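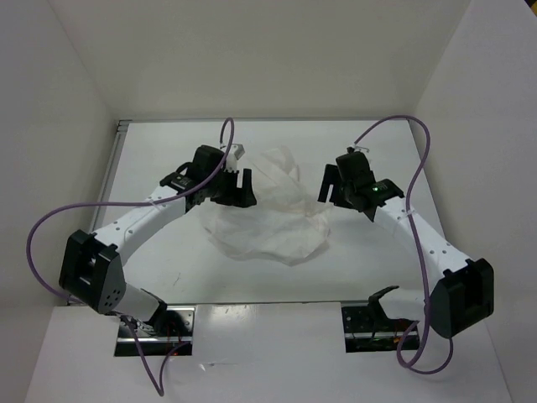 Lenz Laundry: Common Questions

Lenz does wash-and-fold and household linens from two shops, one in Drurkport and one in Cotden. Most of what people ask at the counter is covered on this page. If your question isn't, call the shop you use, since the two keep separate books.

Do I need an appointment?

No. Walk in any time we're open. The Cotden shop is small and gets busy after 5, so mornings are easier if you have a lot to carry.

How should I bring my laundry in?

Any bag that closes is fine. Trash bags work, but they tear on zippers and belt buckles. If your bag can be washed, we'll wash it with the load and return your clothes in it. Otherwise your order comes back in a clear bag with the ticket stapled to the top.

Do I have to sort it?

You don't have to. We split lights from darks. We don't split further than that unless you ask, and new red or dark blue items should go in a separate bag with a note. We are not able to tell by looking whether a new shirt will bleed.

What about pockets?

Please empty them. We check, but we miss things. Coins and keys go in an envelope with your order. A pen that opens in the dryer will ruin the load, and we can't pay for damage caused by something left in a pocket.

When will it be ready?

Regular orders are ready in 2 days. Comforters, bedspreads and anything that has to be dried flat take longer, and the ticket will show the date. Same-day service is available in Drurkport only, for orders dropped off before 9 a.m.

Is there a minimum?

Yes, 5 pounds. You can bring less, but you'll be charged for 5. We weigh everything dry, at drop-off, while you are standing there. If something comes in wet from a pool or a leak, we'll tell you and you can decide whether to take it home first.

What detergent do you use?

An unscented liquid, for everything. Fabric softener is left out unless you ask for it. You're welcome to bring your own detergent in a labeled bottle, and we'll keep it on the shelf for you between visits.

Can you get stains out?

Sometimes. Tell us what it is and how long it has been there. Grease and coffee usually respond well. Old bleach spots are missing color, so there is nothing to remove. Please don't iron or machine dry a stained piece before bringing it in.
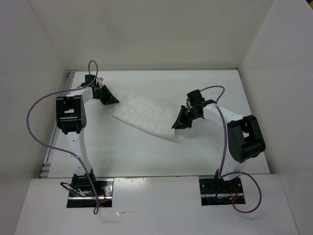
Do you take tablecloths and napkins?

Yes, and they are priced by the piece instead of by weight. Cotton and linen cloths are washed, pressed and folded in thirds. If you'd like yours on a hanger so there is no center crease, say so at drop-off. Round cloths cost the same as square ones. Lace and anything with beading goes out to Skutuvby, a hand laundry we have used for years, and that can take up to 14 days.

My white towels have turned gray. Can that be fixed?

Often it's detergent left behind in the fabric, and two hot rinses will help a good deal. Hard water does the same thing, and most of Drurkport has hard water. Ask for the whitening rinse. We don't use chlorine bleach on customer towels.

Why did my sweater come back unwashed?

The care label probably said dry clean only, or there was no label. We don't dry clean. We'd sooner hand it back than guess.

Something is missing from my order. What do I do?

Bring in your ticket within 3 days and we'll go through the shelves and the lint room. Socks turn up most often inside fitted sheets, so check there first.

How long will you hold an order?

Until the end of the following month. After that it's donated. If you'll be away in July, as a lot of our customers are, let us know and we'll put a hold slip on it.

Do you deliver?

Not at present.

How can I pay?

Cash or card at pickup. We no longer take checks.

Comments

Guest
Do you do dog beds? The cover comes off but the inside doesn't fit in my machine.

Lenz Laundry
Covers yes, inserts no. The coin laundry next to the Cotden shop has a machine big enough.

cotden_upstairs
The sock in the fitted sheet thing is true. Found two.

Guest
Please bring back Saturday hours in Drurkport

mapleandfourth
Had my grandmother's tablecloth sent to Skutuvby. It took the full time but the yellow line along the fold is gone. Would have liked a call when it came in.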